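The Robot That Learns From Its Own Fumbles

The first thing Pramila Dubey told me when I walked into the Plindura lab was to mind the step, and the second was that I'd picked a great week to come, because the arms had finally stopped being so polite. Polite? I wrote it down and hoped it would make sense later. (It did, sort of, by lunchtime.)

Dubey's group works on teaching two-armed robots to tidy, sort and hand things over, and the usual way to do that is to have a person steer the arms through a job again and again until there's a pile of good examples to learn from. Clean runs go in the pile. Messy ones get tossed. Her team started wondering about the tossed ones.

"We were throwing away the interesting part," says Lies Maes, who did most of the steering last winter and still has opinions about it. Every dropped marker came with a little recovery afterward: back up, look again, try a different angle. A robot trained only on perfect runs never sees any of that, so the moment it's an inch off, it's lost. It hovers. It waits for a world where it didn't miss. That's the politeness!

So in December they went back through 1017 recorded runs and cut out the stumbles together with the fixes that came after them. Then they trained two versions of the same program, one on clean runs alone and one with the stumbles mixed back in, and gave both the same 19 table layouts to deal with. The clean version got through two. The fumbler got through 13.

I asked whether I could be unimpressed by 13 out of 19, and Pieter Dewulf, who runs the tests, laughed and said please do, he is. Clear plastic is still miserable for the cameras, and anything thin lying flat is a coin toss. The layouts are meant to be annoying, with tall things next to short things and see-through things next to solid ones.

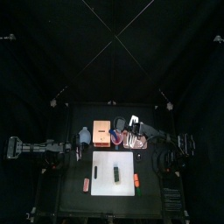 Two arms, one crowded table: a bottle, a wooden box and a clear cup share the back row.

I stayed for most of an afternoon, which was longer than planned, and I'll admit I started rooting for the left arm. You do that. Maes says she's been doing it for a year and it hasn't helped the numbers.

Next up is the question of how many stumbles is too many. Dewulf suspects there's a point where the robot starts copying the mistakes along with the fixes, and he'd like to find it before somebody else does. Dubey wants new objects first. They were still arguing about it when I went to look for my coat.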